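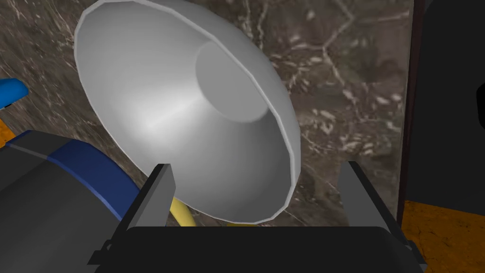 Lampshade render, silver-grey.

Ritva Suominen
Mar 5, 2026
14 shares

In July I bought my first kiln. It is a small Eker, secondhand, and I paid 1059 for it, which was all the money I got from selling brooches that year. Before this I carried my enamel pieces by bus to the shared studio in Jirnavholm, and many of them came home with cracks.

Enamel is slow work. I sift the powder on the copper, I fire, I look, I sift again. One brooch needs at least 3 firings, and the blue ones need more. The blue from Prelley is beautiful but it does not forgive if the copper is not clean – I learned this with a whole tray of birch leaves that I had cut by hand.

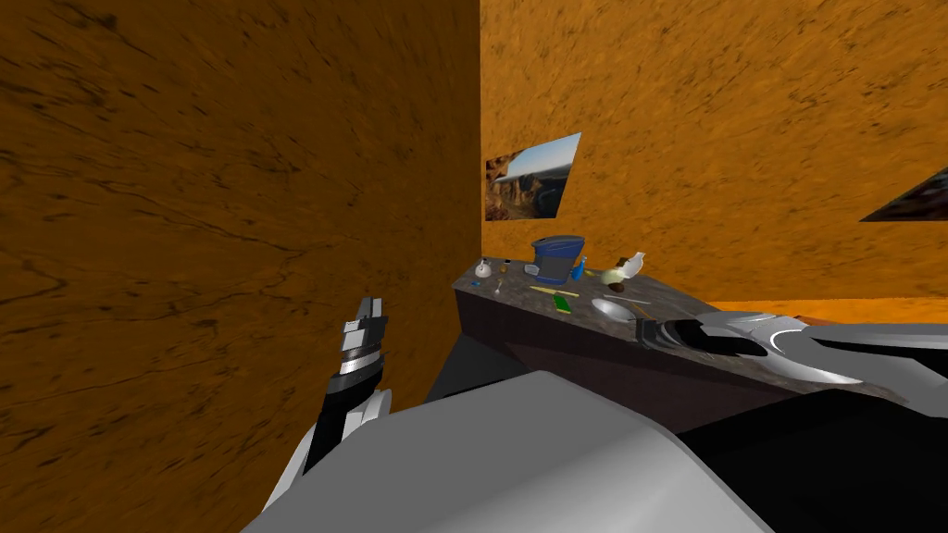 Saarinen, who tried two of the leaves at the spring market, told me that the pins on the back were too weak for a winter coat, and that she would buy one the same day if I made them stronger. So I changed to a thicker steel pin. It is less elegant, but it holds wool very well.

Now I am making a new series about lichens. The surface is rough, with small drops of grey and yellow, and I leave the edges a little dark from the fire. I hope to have the first ones ready before Easter.

2 comments

Prelley fan
Do you wash the powder first? My blue became much clearer after that.

Ritva Suominen
Yes, four or five times, until the water is clear.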